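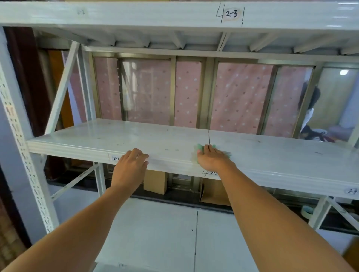
Imelda Padilla wrote:
Please don't use solvent on any shelf in that rack until we've sorted out which pen marks are still needed. The short strokes beside the labels are position marks, and last time a row got wiped back to bare paint I had to measure the lot again from the upright. Dust and smudges can go. Anything drawn on a front edge stays for now. Which cleaner are you using, and at what strength?

Status: Open
Ticket: 249
Site: Hunimley, back store
Item: Seidel rack, white, slotted uprights
Fault: Specks and grey smearing return on shelf tops after wiping

Work so far:

1. Shelves cleared, contents put on the trolley in shelf order.
2. Tops wiped with a damp cloth and plain water. Loose dust lifted. Dark specks did not.
3. Repeated with Zirnano general cleaner, 13 mL to the litre. Specks softened and most came off with pressure. A grey film was left once the paint dried, worse towards the back.
4. Second pass with the same cloth, not rinsed. Film heavier.

Labels on row 3 checked before starting. One corner lifting on 3-4, pressed back down. No liquid put on the front edges.

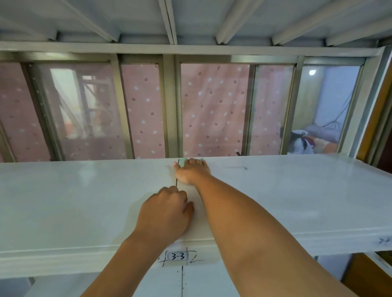 Bereket Alemayehu

Zirnano, the blue-cap one, 13 mL to the litre as logged. Bottle says to rinse on painted metal and I hadn't been rinsing, so that's the first thing to rule out.

Did a test on the board at 3-3. Worked from the back rim towards the front in straight strokes, cloth folded in four, fresh face for each stroke. Then the same again with clean water, then a dry cloth. Checked it with a torch held low. Film gone on the part that was rinsed. Left a strip unrinsed on the right for comparison and it dried grey.

So the film is mostly cleaner residue. The specks are something else. They are hard, they sit proud of the paint and they catch a fingernail. My guess is overspray or glue from the old labels. They don't smear when warm water is left on them for five minutes, they just go a bit soft at the edge.

Things I have not touched:
- label 3-3 and the lines drawn around it
- the small red mark near the same label
- the pen dash with the tick, on top of the board towards the back right
- the line running down the front below the label

Imelda, can you say whether the dash with the tick is one of yours? It's on the top surface, so it will get wiped sooner or later by whoever does the shelf next.

Also a question about the seams. Where two panels meet there is a thin dark line and I can't tell if it's dirt or just the gap. A dry cloth corner run along it came away grey the first time and clean the second, and the line looked no different. I'm treating it as the gap. Please don't anyone go at it with a scraper. The paint on the folded edges is thin and Seidel don't supply touch-up in that white any more, only the cream.

Method I'm using for the remaining shelves:

Dry wipe first, back to front.
Cleaner at half strength, cloth wrung out hard.
Clean water, second cloth.
Dry, third cloth.
Leave the shelf empty until Thursday morning before anything goes back on.

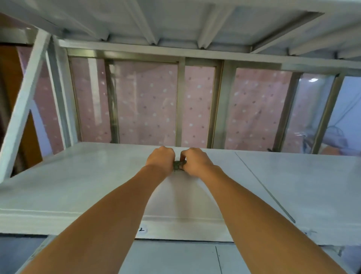 Cloths get rinsed after each shelf and swapped after each row. The undersides only need the dry wipe. Dust sits along the ribs and drops onto the shelf below if that one has been done first, so start at the top and work down. I did it the other way on Monday and had to repeat row 3.

Still to do: the specks. There's a tube of Rekton paste in the cupboard but it's an abrasive and I'd want to try it at the back of a bottom shelf before using it anywhere that shows.

Imelda Padilla wrote:
The dash with the tick is mine, from when the dividers were set out. It can go. Leave the red mark and everything on the front edges until I've copied them onto the plan. Fine to try the Rekton at the back of the bottom shelf, one spot, no bigger than a coin. Stop if the gloss changes.

Bereket Alemayehu

Noted. Will do the spot test after lunch and put the result under this ticket. Status changed to Waiting on plan copy.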